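Home Topics Ask Members Search

Filed under: Household surfaces / Stone and stone-effect / Dull marks

Smears on a polished black marble table after spraying and wiping

Isitholm House Office

Advice is requested on the routine cleaning of a polished black table with white and gold veining. It is wiped by hand with a trigger spray and a checked cloth. The table is used daily, and the present result is not considered acceptable.

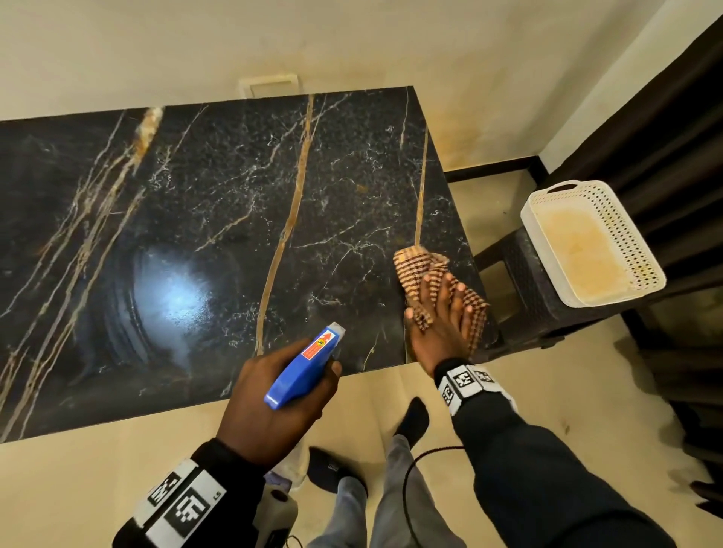 Zurkthorpe, March

The table was supplied to our residents' lounge last year and is 900 mm deep. It was sold to us as marble, although the paperwork does not state whether the top is solid stone or a stone-effect surface. Cleaning follows the same order each time: the top is sprayed, wiped with a folded cloth, and left. When the ceiling light is on, swirls and a cloudy patch can be seen near the middle. They are much less noticeable by daylight.

Staff have suggested more product, less product and a different cloth. A brush has also been proposed for the dried rings left by cups. The office would be grateful to know which of these is sound, and whether a brush may be used on a polished top at all. The building has 31 rooms and several tables of this type, so any method should be simple enough to put on a card in the cleaning cupboard.

Bech Surfaces Desk

In our experience, swirls on a black polished top are most often residue. The product has been spread thinly over the surface and has dried there. Dark stone shows this far more readily than pale stone, and a lamp directly overhead makes it worse. Scratches are possible but should be considered only after the residue has been removed.

With regard to the brush, caution is advised. A soft one may be used on a stubborn ring, with plenty of water and very light pressure. Stiff bristles should be kept for grout and outdoor paving.

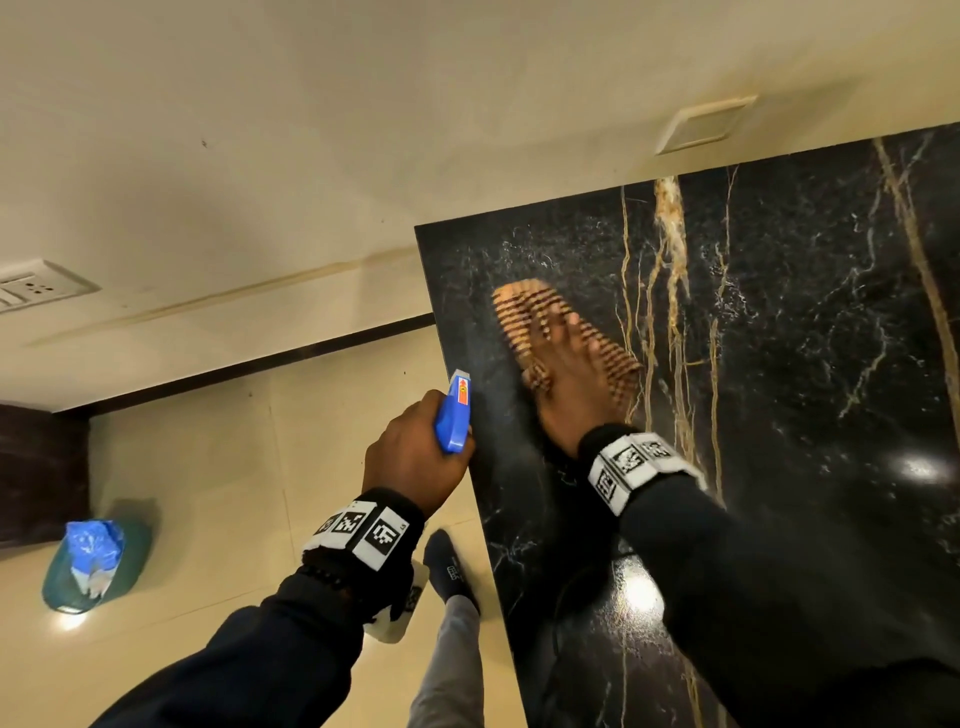 Grit is the greater danger. Crumbs and sand caught under a brush or a cloth will mark a polished finish, and the marks cannot be wiped away. The top should therefore be dusted dry before any liquid is applied. If a brush has previously been used on floors, it should not be brought to the table – a separate one costs very little.

The following order is recommended:

1. Remove all items and dust the top with a dry, soft cloth, working towards one side.

2. Apply a cleaner marked as safe for natural stone. This is the prudent choice where the material is not known. Vinegar, lemon and bathroom descalers must not be used, as acid will dull marble permanently.

3. Spray sparingly. For a small table, spraying the cloth gives better control than spraying the top. Wipe in straight, overlapping lines and finish along the edges, where drips tend to collect. 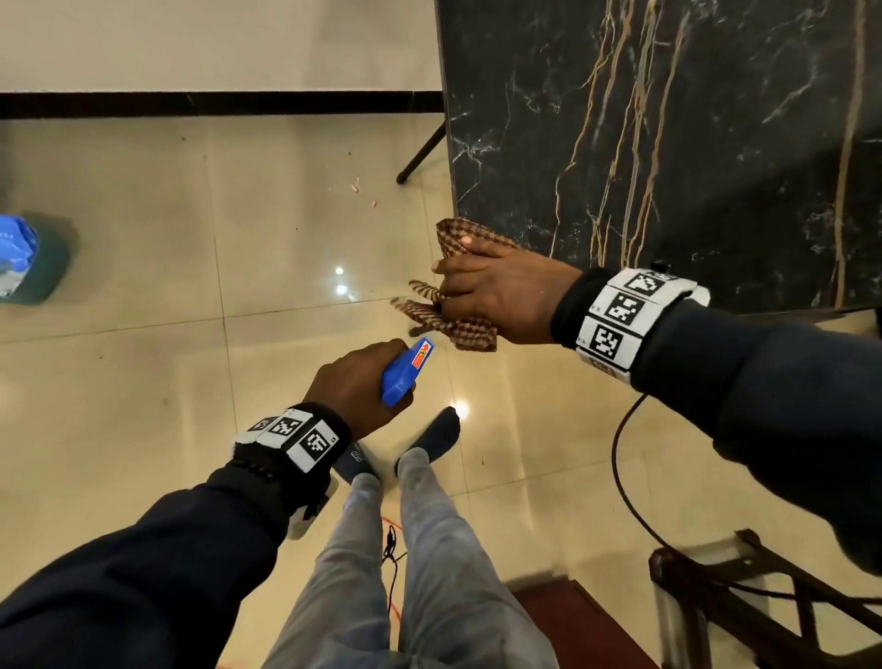 4. Wipe again with a second cloth, dampened with plain water. This step is commonly left out.

5. Dry at once with a third cloth and inspect the surface from a low angle with the light on.

If the cloudy patch remains after two full cleans, the polish itself may be worn or etched. A stone restorer should then be consulted before anything further is applied.

Zurkthorpe Lettings Team

We agree with the above for the most part. Our own tables improved when the cloths were changed. The woven checked type is pleasant to handle, but in our buildings it left lint on dark tops, particularly once the edges had begun to fray.

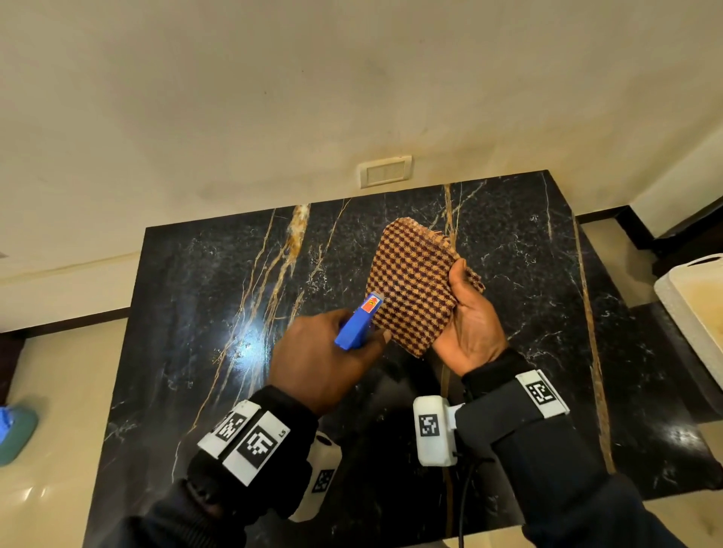
Microfibre with a short pile has given fewer complaints. Cloths should be washed without fabric softener, which leaves a film of its own and will be passed straight on to the stone. We dilute our cleaner in 1,000 ml bottles and label each with the date of mixing, as an over-strong mixture was the cause of our own streaks for some months. The dilution on the maker's label should be followed exactly.

We have no experience of brushes on polished tops and do not supply them to staff. Coasters have been placed in all lounges.

Last updated: Jul 1, 2024

Previous Next Back to Household surfaces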